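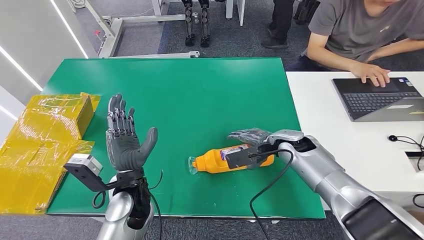 An orange bottle on its side on the green work mat, with a yellow box in clear plastic wrap off to the left.

If your house is anything like mine, the worktable is where every bottle in the place ends up sooner or later. Glue, cleaner, furniture polish, the good hand soap that somebody carried down to the basement and never carried back up. I finally gave mine a proper going-over in February, and I picked up a few habits along the way that I'd love to pass on to you.

Start with a mat. I put off buying one for years (I used old newspaper, and then wondered why I had ink on my elbows!), and now I wouldn't work without it. Green is a lovely color for the job, easy on the eyes, and any little crumbs or specks show up so you can wipe them away before they get ground in. Wipe toward you with a damp cloth, then dry it flat. Please don't roll it up wet.

Next, lay each bottle down on its side for a minute before you put it away. I do this over the mat, with the cap screwed on tight, and I leave it there while I read the label. A slow leaker will give itself away on the mat, and that's a great deal nicer than finding out at the back of a shelf. My mother kept 69 jars and bottles in her pantry in Grodville and she tipped every last one of them.

If the label is coming loose, smooth it down from the middle outward with your thumb. For a label that's past saving, copy the name and the directions onto masking tape and stick that on instead. Never pour a cleaner into a bottle that used to hold something else, however pretty the bottle is.

As for boxes, leave the shrink wrap on anything you won't open this season. It keeps the dust off wonderfully. Just don't let a box hang over the edge of the table the way I do, or you'll be picking it up off the floor with your hip.

And keep the laptop on a separate desk if you have the room for one. I had mine beside the varnish for 2 winters, and the keyboard has never quite forgiven me.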